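Evberg sample pots and vials, 40-piece set: two months on the bench

Reviewed by Mahnaz Kiani
Oct 8, 2022

Small lidded containers are bought in a hurry and kept for years, so they deserve more testing than they get. I use them for decanting dyes, inks and cleaning concentrates, in quantities too small for a bottle and too large for a dropper. The Evberg set replaced a mixed collection of old film canisters, spice jars and hotel shampoo bottles, none of which shared a lid.

What is in the box

The set has 40 pieces, split between wider cups with push-on caps and narrow vials with stoppers. A sheet of blank labels is included, along with a folded card giving nominal capacities and a care note. There is no rack. Evberg sells one separately, and I did not buy it.

Packing was adequate. The vials came nested in a card insert, and the cups were in a plain bag with the caps in a second bag. One cap had a moulding burr on the inner lip, which I took off with a fingernail. Everything else was clean, with no powder or release agent that I could detect by wiping with white tissue.

Fit of the lids

I filled cups with water tinted with a little blue food colouring, capped them, laid them on their sides on kitchen paper and left them overnight. The coloured water matters here: clear water can creep a surprising distance along a rim before you notice it. The cups passed. I then repeated the test with a weak detergent solution, which has lower surface tension and finds gaps that water does not. Two cups left a faint ring. Both sealed properly after the caps had been pressed down again with the heel of the hand, so I put this down to my own seating of the cap.

The vials did slightly less well. The stoppers hold when the vial is upright or tilted, but inverted and tapped against the palm they weep. I would not carry one in a bag with anything I cared about.

Caps come off with a thumb under the lip. They are stiff for the first few openings and then settle. Siamak Nouri, who has arthritis in both hands, tried them for me and found the cups manageable and the vials a nuisance, mainly on account of the small stopper.

Stability

A container of this size spends most of its life being knocked. The cups have a sensible ratio of width to height and stay put when the table is bumped. The vials are another matter. Their bases are flat and true, and they stand without rocking, but a sleeve will take one over. Filling helps a little. I have taken to keeping a cup beside each vial, partly as a guard and partly to hold the rinse water.

Surface makes a difference as well. On glass and on sealed worktops the bases slide before they tip. On bare wood they grip more and therefore tip sooner. Anyone working on a wooden table should set the vials well back from the edge and keep a sponge within reach.

Filling and pouring

The cups can be filled from a jug with care. The vials need a pipette or a small funnel, and the funnel must be vented or the liquid locks in the neck. Pouring from a cup is clean if done briskly; a slow pour runs back under the rim and down the outside. Pouring from a vial is slow and drippy at any speed.

Staining and washing

I left food colouring, fountain pen ink and a turmeric solution standing in separate cups for a week. Food colouring rinsed out completely. The ink left a trace at the liquid line that went with a soft sponge and washing-up liquid. Turmeric stained, as it stains everything, and that cup is now yellow for good. Avoid scouring pads: one pass was enough to haze the wall and spoil the view of the contents.

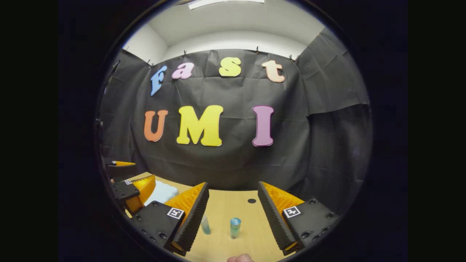

Compared with the Trukar set

The obvious alternative is Trukar's, which I have used since July of last year. Trukar's walls are thicker and its caps screw on, so for transport it is the better choice. Against that, the threads collect residue and need a brush, and the caps take two hands — tiresome when you are opening a row of them. Evberg's push-on caps are quicker at the bench and quicker to dry. The Trukar labels also peel in damp conditions, whereas Evberg's have held so far.

Faults

The capacities on the card are brimful figures. Usable volume under a seated cap is lower, and on the cups the difference is large enough to spoil a recipe scaled to the printed number. Mark your own line. There are no graduations on any piece. Spare caps are not sold, at least not by the shop I used, and a cup without its cap is of little use to me.

Verdict

Recommended for bench use, for the cups in particular. I would buy a cups-only pack tomorrow if Evberg made one. For posting samples or carrying them about, pay the extra for the Trukar set and a brush to clean the threads.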